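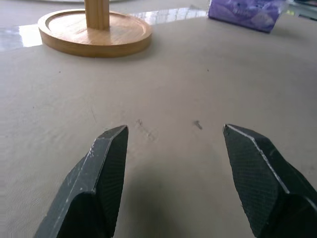 Die Firma Canpolat bringt ihren Greifrobotern das Aufräumen von Tischen seit Februar nicht mehr per Programmcode bei, sondern durch Vormachen. In einer Halle in Brumow führen Mitarbeiter den Arm mit einem Steuergriff durch jede Bewegung, während eine kleine Kamera am Handgelenk alles aufzeichnet. Viel Material steht dafür nicht auf der beigen Tischplatte: ein runder Holzständer mit erhöhtem Rand und einem kantigen Pfosten in der Mitte, rechts davon eine Ware in glänzender violetter Verpackung. Die beiden dunkelgrauen Finger des Greifers sind innen mit einem feinen Rautenmuster versehen, der linke trägt außen kleine helle Schrammen.

Nach Angaben des Unternehmens sind bislang 3.450 Vorführungen zusammengekommen. Jede dauert höchstens 90 Sekunden. Der Bediener fährt den Arm an einen Gegenstand heran, schließt die Finger, hebt an und setzt an anderer Stelle wieder ab. Misslingt ein Griff, wird die Aufnahme trotzdem gespeichert und entsprechend markiert. »Wir wollen auch die Korrekturen sehen«, sagt Projektleiterin Rebecca Pace. »Wenn jemand zu weit links ansetzt und nachfährt, steckt darin oft mehr als in einem glatten Durchgang.«

Neben der Fernsteuerung erprobt das Team eine zweite Methode. Dabei wird der Arm kraftlos geschaltet und direkt mit der Hand geführt. Für grobe Wege über den Tisch sei das schneller, so Pace, beim genauen Ansetzen der Finger störe allerdings die eigene Hand — sie gerate ständig ins Kamerabild. Feine Griffe werden deshalb weiterhin aus der Ferne vorgemacht.

Die Bediener wechseln sich alle 30 Minuten ab. Längere Schichten hatte Canpolat zu Beginn ausprobiert, die Bewegungen wurden dabei aber merklich ungenauer. Neue Kräfte üben zunächst einen Tag lang, bevor ihre Aufnahmen in den Datensatz kommen. Die Gegenstände auf dem Tisch werden regelmäßig umgestellt, damit das System sich nicht feste Positionen einprägt.

Ein erster Test ohne menschliche Führung ist für Freitag angesetzt. Der Roboter soll dann 10 Anordnungen bearbeiten, die in den Aufnahmen nicht vorkommen. Fällt das Ergebnis brauchbar aus, zieht ein zweiter Arbeitsplatz am Standort Milldale nach. Dort sind andere Tische im Einsatz, auch die Beleuchtung ist anders — ein Teil der Vorführungen müsste also vor Ort neu aufgenommen werden. Über die Kosten des Projekts machte Canpolat keine Angaben.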